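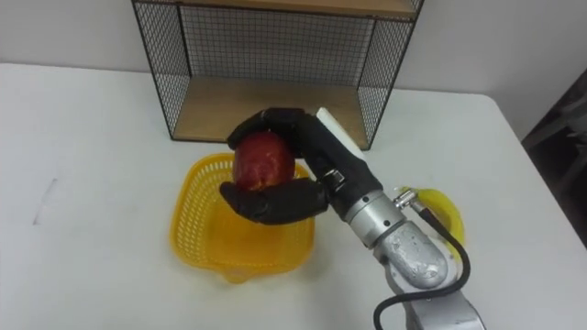
Ticket 710 – Apples marking in yellow baskets
Site: Filtonbridge store, produce prep
Opened: 2 May 2018
Priority: Normal
Status: Closed

Problem
Red apples packed in the yellow plastic baskets are showing soft brown marks after a night in the cooler. Marks are small, usually one per fruit, and sit low on the side. Same apples left in the supplier carton show none. Supplier is Karimi, no change of variety or grade.

Environment
Baskets: Alletti, square, open lattice sides, smooth floor. Replaced the old solid tubs at the last reorder.
Table: white prep table, wiped down between batches.
Cooler: unit 2, normal setpoint.

Log

Entry 1. Checked cooler. Temperature log normal, door seal good. Moved one batch to the other cooler overnight. Same marks. Cooler ruled out.

Entry 2. Cut open a sample of marked fruit. Browning is shallow and directly under the skin. Consistent with an impact or pressure bruise. No rot, no core damage.

Entry 3. Compared mark position with the basket. Fruit from the outer row has marks facing the lattice. Fruit from the middle has marks facing down. Two causes suspected – pressure against the edges of the openings, and drop onto the hard floor.

Entry 4. Test A: paper liner on the floor only, normal packing. Middle fruit clean. Outer row still marked.

Entry 5. Test B: liner on floor and up the sides, apples lowered below the rim before release. No marks the next morning.

Entry 6. Test C: as Test B, but with a second layer of fruit. Marks returned on the bottom layer. Single layer only for this size of apple.

Entry 7. Asked Brostgate for a liner to fit. Part 215 is precut for square baskets with rounded corners and comes in packs of 400. Ordered one pack. Use folded tissue until it arrives.

Resolution
Line floor and sides. One layer per basket. Set each apple down on the floor of the basket – do not let go at rim height. Fruit with an existing brown patch goes to the juice bin and is not packed.

Follow-up
Liners received and in use. No new marks reported by the early shift. Recheck in June when the smaller apples come in, as two layers may be acceptable at that size. Open a new ticket for that test.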